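Applying a Brow Tint at the Treatment Table

The following procedure applies to all brow tint services performed at Najjar Training Salons. Students must have completed Unit 7 before working on a client. Questions about the procedure should be directed to the course instructor, Vinh Thân.

Before the appointment

A patch test is required before the first tint and again whenever the brand of tint changes. Apply a small amount of mixed product behind the ear, allow it to dry, and record the result on Form 162. If the client reports itching, swelling or redness, do not proceed with the service.

Confirm that the client has not had the brows waxed or exfoliated on the same day. Contact lenses should be removed.

Preparing the skin

Wash your hands and put on fresh gloves. Cleanse the brow area with an oil-free cleanser, working from the inner corner outward, and blot with a clean tissue. Any makeup left on the hair will cause the color to take unevenly.

Apply a thin line of barrier cream around each brow with a cotton swab. Keep the cream off the hairs themselves. Straight lines above and below the brow give a cleaner finish than a wide band of cream.

Mixing the tint

Place a short length of Madosska cream tint in a glass dish and add the developer as directed in the package leaflet. Stir until the mixture is smooth and free of streaks. Mix only what is needed for one client, and use it at once.
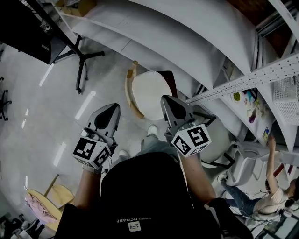
Dark top, jeans and white shoes.

Applying the tint

Begin at the tail of the brow, where the hair is usually finest, and work toward the inner corner with an angled brush. Press the product down to the root, then brush it through in the direction of growth. Leave the inner corner until last, as it takes color quickly.

Start the timer when the first brow is covered. Check the shade every minute by wiping a few hairs with a damp cotton pad. Do not exceed the maximum time stated in the leaflet.

Removing the tint

Wipe away the product with damp cotton pads, using a fresh side for each stroke, until the pad comes away clean. Remove the barrier cream last. If any color remains on the skin, use a small amount of stain remover on a swab and rinse well.

Aftercare

Advise the client to keep the brows dry for the rest of the day and to avoid oil-based cleansers. Enter the shade and processing time on the client's record card before the next appointment.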